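Omine > Builds > Kitchen Arm > FAQ

Posted Sun 24 October by Lesia

Questions I keep getting about my counter-top arm, which I'm still tinkering with (a lot!).

What do you practice on?
A red tray by the sink, two push buttons, a block and a purple cloth.
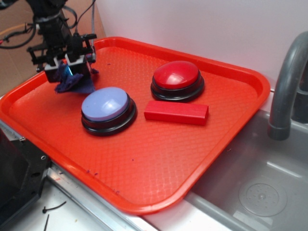
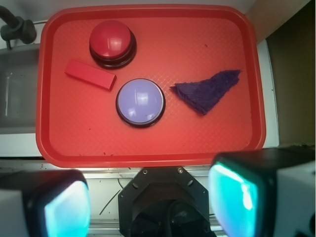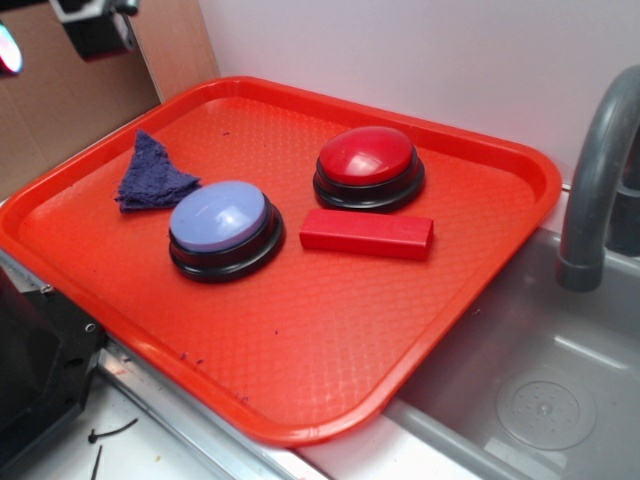
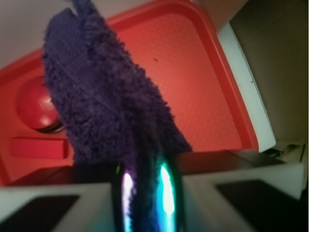 What did it cost?
I've spent $200 so far, plus 57 bucks on spare servos – my own fault, I stripped 2 of them in March.

Is the code online?
Not yet! I call it Irel and it's a mess, but I'm cleaning it up on weekends.

Can I use a smaller power supply?
I tried. The shoulder sagged, so I went back to the big one.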